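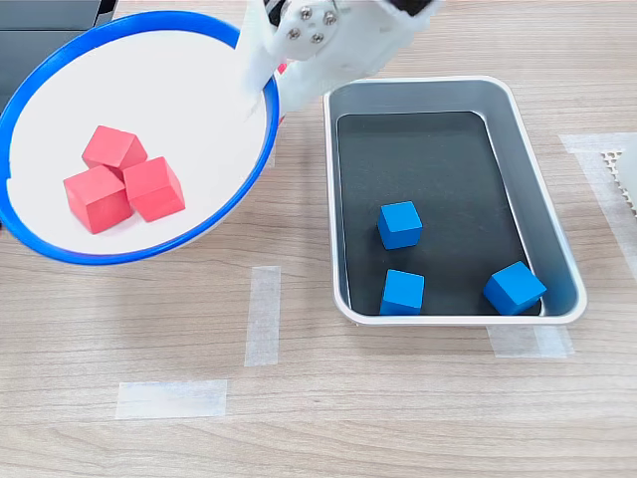

Hastel teaching kit, three months in

The Hastel box promises "teach it once". I gave it red cubes for the bowl and blue for the metal tray, about as easy a job as I could set, and once didn't come into it. After 20 goes by remote it still reached for the wrong colour whenever I shuffled things. After 800 it was decent, provided nothing strayed far from the tape marks on the table.

The hand controller is the good part. It's light, the lag is small and the grip follows your fingers well. Guiding the arm by hand is much worse - the joints drag, and you end up recording your own struggle. I gave up on that and stuck with the controller.

Saving is slow and the Jorum software lost one batch of mine in December. The help pages suggest 2000 runs for a sorting job, which you'll find well away from the sales page.

My older Bresholm set has a clumsier controller but I could replay and trim a bad run, and I miss that every day. Worth a look if you find the Hastel second-hand. At full price I'd wait for the next version.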